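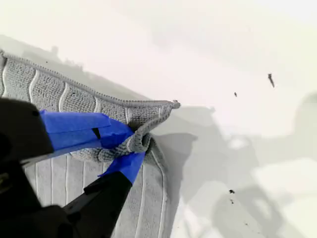

Blue painter's tape, a couple of passes of it.

I've been putting on a spooky yard party every fall for years now, and the thing I always cheap out on is teeth. You know the ones, the white plastic chompers from the checkout aisle that make you drool on your own costume. So this August I finally ordered the Nerkley vampire fang kit, the small one with 2 pairs (a short set and a long set), and I've worn them enough now to have opinions!

First, the fitting. You get little beads that go soft in hot water, you press them into the back of the fang, push the whole thing up onto your tooth and hold still for a while. My first try was a mess. I got impatient, pulled it off too early and ended up with a fang pointing at my left ear. Good news, though: you can drop the beads back in hot water and start over, and the second go took me 15 minutes for both sides, including the part where I stood at the bathroom mirror hissing at myself.

Once they're in, they're in. I talked, I laughed, I drank cider through the evening and they never budged. My friend Kevser Ateş wore the long set and had a bit of a lisp until she got used to them, and she did pop one out biting into a caramel apple, but the instructions tell you not to eat with them so I can't really hold that against Nerkley.

The color is my one real gripe. They come in a single shade, sort of a creamy off-white, and my teeth are more of a coffee drinker situation. Up close you can tell. Kevser dabbed hers with cold tea on a cotton swab and left them overnight, and that helped a lot. I also wish the case was better. It's a tiny coffin (cute!) but the lid is loose, and I've already been on my hands and knees hunting for a fang under the car seat.

I had the Drovari clip-ons before these and they're cheaper and faster, no hot water or anything, but they pinch and they look like two grains of rice from across a room. For handing out candy at the door, sure, get those. If you're doing photos or a haunted house shift, spend the extra on the Nerkley set and do a practice fitting a few days ahead so you're not swearing over a mug of hot water with your cape on.

I'm giving them 4 out of 5. Fix the coffin lid and offer a yellower shade and they can have the last point.

Recent reviews
Wuddale Fog Machine, Small Size
Coelho Cream Makeup Wheel: Does It Crack?
Salvador Henriques Tries 200 Feet of Stretchy Spider Web
Drovari Glow Contacts Case and Tweezers
Best Capes for Tall People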